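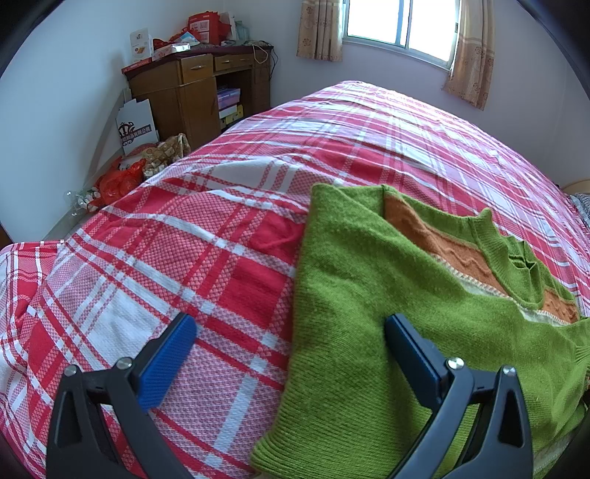 Green knitted sweater with an orange band, on a plaid blanket.

Nov 19, 2019
By Vandana Rastogi
Reading time: 3 minutes

Week 10: Selling a feud before the bell

Hello again, all, and thank you for such lively essays on tag team psychology (I read every one, some of them twice!). Today we're on the promo, the bit of talking that makes a crowd care who wins.

Our case is Caldeira against Jorketti at the Welotholm hall in September. Caldeira spoke for 72 seconds and never raised his voice. Jorketti shouted for far longer, and I do love him, but ask yourselves what you remember of it. 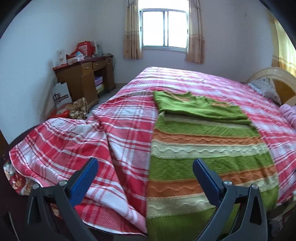
Bedroom with a checked bedspread in pink and white.

Things to listen for, in whatever order you like:
- who gets named first
- where the speaker lets the crowd make its noise
- whether the match itself is ever mentioned

For next time, write a promo of 100 words for Dida, who is coming back after 28 weeks out with a bad knee. Read it aloud before you hand it in, please.

Comments

ringside_mo: Can Dida be the villain?
Vandana Rastogi: Oh, please do!
Tilly: Jorketti was robbed that night.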